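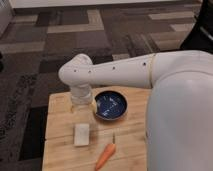
What separates a content standard from a performance standard in a history curriculum?

A content standard names the material to be taught, and a performance standard states how well a student has to handle it at the end of a given year.

The distinction sounds clerical. In the drafting of a history program it decides most of what follows: the length of the document, the shape of the assessment and the amount of discretion left to the teacher. The Janbridge senior history framework, now in its second revision, is a useful case. Its first version contained 439 separate content statements across four years of study. The current version contains 199. No century was dropped. The reduction came almost entirely from rewriting statements that had named a topic, a list of figures and a cognitive verb in the same line.

A typical early statement required students to "describe the causes, main events and results of the enclosure of common land, including legal, agricultural and demographic factors." Teachers read this in two ways. Some treated the items after "including" as compulsory and taught each one. Others treated them as illustrations and chose among them. Both readings were defensible, and the external examination had been written on the first.

The revision separates the layers. The content line now reads "Enclosure of common land, 1600 to 1850." A second column gives the historical thinking skill attached to it, in this instance causation. A third gives the standard of performance at each of five levels. Suggested examples sit in an appendix and can't be examined by name.

The verb problem

Much of the drafting effort went into verbs. "Describe," "explain," "analyse" and "evaluate" appear in nearly every history curriculum, usually in that order of assumed difficulty. The order is unreliable. A student can evaluate a treaty in one sentence with very little knowledge, and a competent description of feudal tenure in a single county may take a page and several sources.

The Woltemon model, on which the Janbridge writers drew, abandons the ladder of verbs and defines difficulty by the evidence supplied. At the lowest level a student works from one source with its date and origin stated. At the middle level there are two sources that disagree on a point of fact. At the highest, the sources agree on the facts and differ in what they leave out, and the student has to notice the omission without being prompted. The verb in the question may be the same throughout.

Markers found this harder to apply at first. Under the older scheme a marking guide could list acceptable points and assign a mark to each. Under the Woltemon levels the guide describes the quality of an inference, and two experienced markers may place the same paragraph a level apart. The Fikberg trial double-marked 400 scripts in February for this reason. Agreement was strongest on causation and weakest on continuity and change, where markers differed over whether a student who identified continuity had to account for it.

Breadth and survey courses

A shorter list of statements doesn't necessarily produce a shorter course. Survey units on the ancient and early modern periods still have to cross long spans of time, and the standard provision of two terms hasn't altered. Ruangrit, the publisher of the most widely adopted textbook in the district, kept its chapter sequence and moved the former list items into marginal notes. The practical result in many classrooms is that the old content is still taught from the margins.

There is a case for this. Students who meet the dissolution of the monasteries with no prior grasp of land tenure, parish organization or royal revenue tend to produce thin causal writing, whatever the rubric asks. Background knowledge has to be acquired somewhere. The framework handles it through a short "assumed knowledge" paragraph at the head of each unit, which is not assessed and which varies considerably in usefulness. The paragraph for the medieval unit runs to a full page. The one for the industrial unit is two lines long and refers the reader back to the medieval one.

Extended writing is the remaining point of difficulty. The research essay is capped at 4000 words in the final year, with footnotes counted and bibliography excluded. Schools have asked for the footnotes to be exempted as well, and the question has been held over to the next revision.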